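Robots on the sandwich line, week whatever it is

31 March 2019

Quick one as I'm on an early tomorrow and should be in bed. A few people asked after the last post how it's going at work with the arms. So.

For anyone new – I pack chilled food at Voller, the Eltley site. Baguettes, wraps, the little party platters, anything that goes out in a box with a lid. I've done 14 years of it, mostly nights, now mostly earlies. Since October we've had two robot arms on the platter line and there's a third coming. The firm that set them up is called Kubíček and they send a very patient woman, Radoslava Kuruc, who comes over for a few days at a time and eats her lunch with us, which I appreciate. The last lot who put machines in ate in their van.

What the arms do. Pick up a thing, put it on a plate or a tray, go back for another. That's it really. Sounds like nothing. I've done it 19 times a minute on a good day with my mind on something else entirely, and it's odd to see how much planning goes into it. Every new item gets tried on the computer first, the whole job, plate and table and everything, before the real arm is allowed near any food. Radoslava has it running on a laptop in the old smoking shelter (it's warm in there now, they put a heater in).

I thought the computer bit would be showing off for the managers. Changed my mind a bit. She got Sabina Hájek and me to sit down with it for an hour and say what we'd do differently. Sabina has been on platters longer than me and she went straight for how you take hold of a wrap. You don't pinch it. You come down either side, keep your fingers wide til the last second and then close them slow, lower than you'd think. If you grab near the top the filling goes south. Radoslava wrote all of it down and changed it there and then. Next shift the real arm was doing it Sabina's way. More or less.

Nobody's ever written down what Sabina does before, in all the time she's been there. She said she wanted a pay rise for it. She was joking and also not joking.

So, what's changed for us, the actual question.

Wrists. Mine are better. I'd had the left one strapped since last summer and I've not worn the strap for a month. No one talks about this enough. Repeating the same lift all shift is what does you in and the arms have taken the worst of it.

Numbers. We did 2927 platters on our best shift, the old record was a fair bit under. There's a screen with the count on it now, which I hate. Before, you knew if it was a good night by how tired you were.

People. Nobody let go so far. But four left over the winter and only one got replaced, and you don't need to be good at sums. The agency lads hardly get called in now. One of them has gone to Gilby, the bakery out by the roundabout, says its all by hand there and his back is killing him. So there you go.

The chat. Might sound daft but this is the one I mind. We used to stand in a row, six of us facing three, and talk all night. Now it's one of us each end of an arm with a guard in between and you can't hear a thing over the fans. I asked if the guard could be moved and got told it's a safety thing. Fine. I've started taking my break at the same time as Sabina so we at least get that.

And the jobs left over are fiddlier. Clearing up when something's dropped, swapping the fingers on it, wiping down, pressing reset, filling in the sheet. I did a training day for it, 434 slides, I swear I am not making that up. Came out with a certificate and a headache. No extra money yet, the union rep is on to it and there's a meeting after Easter. I'll be going and if you're on our site and reading this you should to. They'll listen more if the room's full.

I don't hate the things. I did expect to. I just want the people who know how to do the job to get asked first and paid for the answer, and it's only been the asking so far.

Radoslava's back next week to start on the bigger plates. She wants Sabina and me in the shelter again for another hour with the laptop, and I've said yes as long as it's on the clock and she brings those poppy seed biscuits. Right, alarm's set for four. Comments are open, I'll answer when I can.
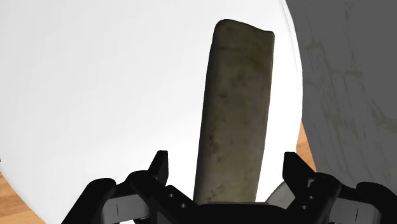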